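Pumcombe workshop cell: progress report to the Barroso fund
December
Prepared by Samer Farah

You asked for fewer adjectives and more about where the money went. It went mostly into the virtual copy of the Hutside cell, and after that into putting right the things the virtual copy had been quietly getting wrong.

To recap for anyone new to the file. The cell is one arm on one table with one small cabinet of drawers, and the job is to open a drawer and put things in or take things out. We set the machine up in simulation first, because a simulated drawer front costs nothing to tear off. In the first month we tore off a good many. The grant covers the model, the set-up of the arm within it, and a maintenance routine that someone other than me can follow.

The model opens, runs and can be left overnight, which is more than I could write last time. The table, the floor markings and the arm's base plate are all placed from one settings file, where previously each had its own and they disagreed.

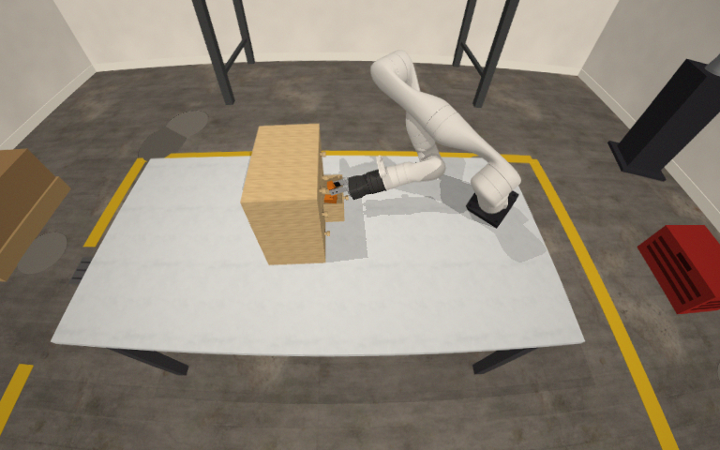
Drawer travel took up most of the period. In the old model each drawer slid as if on butter until it reached the end stop, then bounced back and shut itself, sometimes on the fingers. We have added friction to the runners and softened the stop. The check we now use has a drawer pulled out on the arm's side of the cabinet and the fingers brought in over it, with the two small orange objects close by. It is an awkward pose, with the elbow the highest part of the arm, and it was chosen for that. If the wrist settings are off, they show up there long before they show up anywhere comfortable.

The full check is 200 runs and takes a night. I start it before going home and read the log with my first tea. A drawer that shuts itself counts as a failure, as does a block that sinks into the wood, a habit the blocks had in the autumn and which I had rather hoped to leave out of this report.

Gripper set-up. The closing force was set far too high, on the theory (mine) that a firm grip is a good grip. A firm grip on a small round knob squirts the fingers off the end of it. We brought the force down in stages and slowed the last part of the approach. I would like to claim a method for choosing the final value. There was a spreadsheet, but the number we kept was one Cundville suggested over the phone and I spent a week failing to improve on.

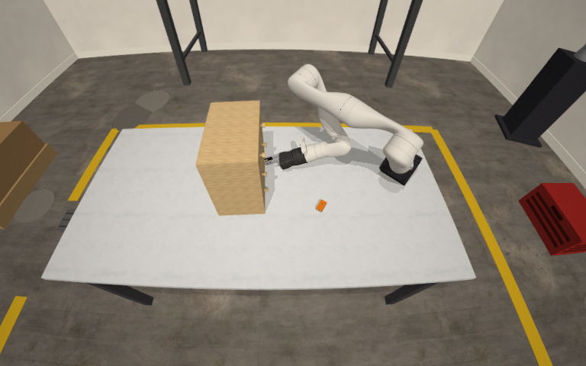 We also moved the point the software treats as the fingertip. It had been sitting slightly inside the metal, so the arm believed it had arrived before it had, and every reach finished short. Correcting this took an afternoon. Finding it took considerably longer, and involved blaming the drawers, the friction, the table height and, for one whole morning, Cundville. I have apologised.

Looking after it. The maintenance sheet is drafted and fits on 2 pages. At present it says:

Reload the settings file before every session, even if you are sure.
Send the arm to its rest pose and compare the joint readings with the printed list.
Open and close each drawer once at slow speed.
Put the blocks back to their start positions.
If anything jitters, stop and restore the last saved version. Do not adjust it by eye.
Write down what you changed.

The last line is in bold, at my own expense so to speak, as the worst fault of the period came from a change I made on a Saturday and did not write down.

Money. Of the sum set aside for computing time we have about 300 pounds left. The overspend on licences, mentioned last time, has been met from the travel line, as I have not travelled. Pumcombe has kindly not charged us for the second desk.

Still open. The shadows cost more computing time than they are worth and may be switched off for the overnight check. The joint readings drift very slightly during a long session; reloading cures it, but I do not know the cause and would sooner say so than invent one. There are 46 entries on the fault list, a fair share of them the same fault reported by me in different moods. I am merging those now.

For the next period I ask for no extra money, only that the date for the Hutside visit be moved back until a second person has worked through the maintenance sheet without ringing me.

Samer Farah, Pumcombe

Contact the project office | Copyright Pumcombe | Back to top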